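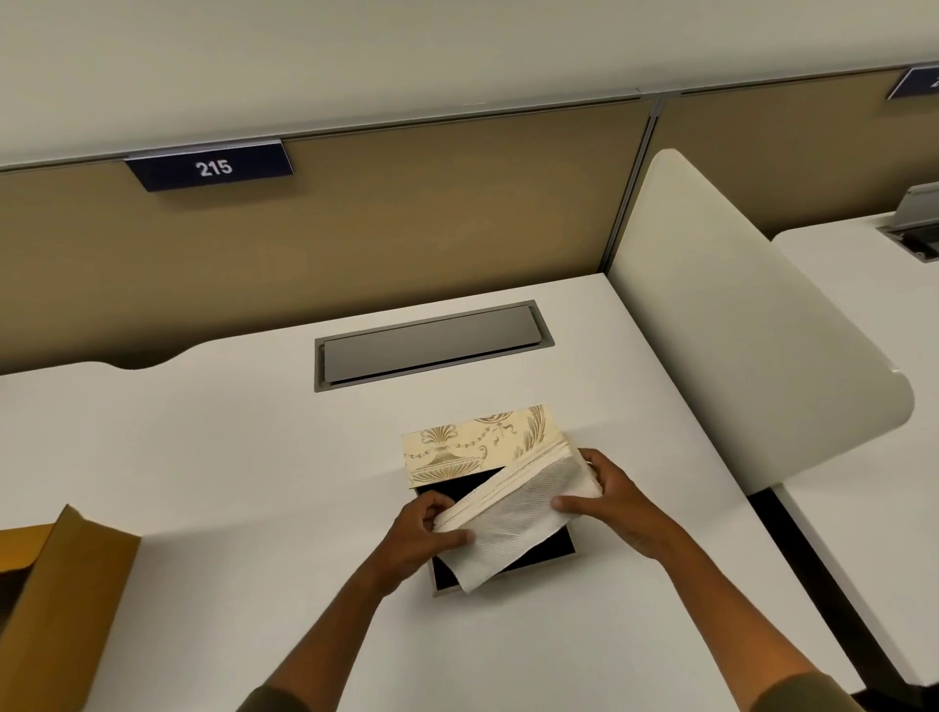
3.2 Set-up and care of the packing cell

The Temba cell performs a single task. It takes a folded stack of paper napkins from a feed tray, carries it to an open box with a hinged lid and lowers it inside. The cell has two arms on a shared base, a fixed lamp and one camera looking down on the work table. All settings described in this section were in place before the main trials began in April and were kept in a written log by Piyumi Gamage, who was also responsible for daily care of the machine.

The order of work was taken from the same task done by hand at a desk. The manual grip is given in Figure 4. The stack is held at both ends above the open box, with the fingers of the left hand curled over the folded edge and the right hand holding the other end, thumb on top and fingers wrapped underneath. The stack is tilted, and its rounded fold runs along the upper edge. We copied two features of this grip. The arms hold the stack by its ends, leaving the middle free, and the fold is kept uppermost until release.

Each arm carries a Plesel finger pair with soft pads. The pads were the part of the cell that needed most attention. Paper dust builds up on them during a run and the stack then begins to slide before the arms reach the box. In early tests the closing force was raised to make up for this, but the outer napkins were creased and the fold was crushed flat. The force was returned to its first value and the pads were wiped with a damp cloth after every 80 stacks. Once this routine was in place the force was left alone for the rest of the study.

The box is held against two stops on the table. Its lid must stand fully open, as a lid that leans forward will touch the wrist of either arm on the way down. A small rest was fixed to the table behind the box to support the lid. The operator checks by hand that the lid meets the rest before the guard is closed. Boxes with a dark lining proved harder for the camera to place than boxes with a light one: the pale stack stood out well, but the inner corners did not. The rim was therefore used as the guide for position, and the lamp was moved to reduce the shadow that the arms cast across it.

Position was checked at the start of each shift with a flat metal plate the size of the stack. The arms pick up the plate, bring it to the box and stop above the rim. The operator then measures the gap at each end. If the two gaps differ, the base bolts are examined before any change is made in the Skurkisier control software. This order matters. On 7 occasions the gaps were found to be unequal, and in most of these the cause was a loose bolt on the base. Correcting the fault in software would have hidden it and allowed it to grow.

One repair was needed during the study. After 377 stacks the left finger pair failed to open fully, and the end of the stack stayed in the fingers while the right end dropped into the box. The drive was removed and a worn return spring was found. A new spring was fitted, the plate check was repeated and the run was started again from the beginning. The results of the interrupted run are left out of the tables in Section 4. Springs on both arms are now changed every 4,000 stacks, together with the pads.

Between shifts the arms are parked clear of the table, the feed tray is emptied and the camera window is cleaned with a dry cloth. Napkins left in the tray overnight took up moisture and tended to stick together at the fold, so part-used stacks were not returned to the trials.

Some limits of the set-up should be noted. The cell was adjusted for one size of napkin and one size of box, and a change to either requires new stops and a new check plate. It does not open or close the lid. A person working by hand can also feel when a corner of the stack has caught on the rim and will shift the grip without stopping. The cell has no such sense at the fingers and relies on the camera, whose view of the rim is partly blocked during the last part of the lowering movement.

Javbridge Working Papers in Automation | Contact: Papers Office, Javbridge | © Javbridge. All rights reserved. | Back to top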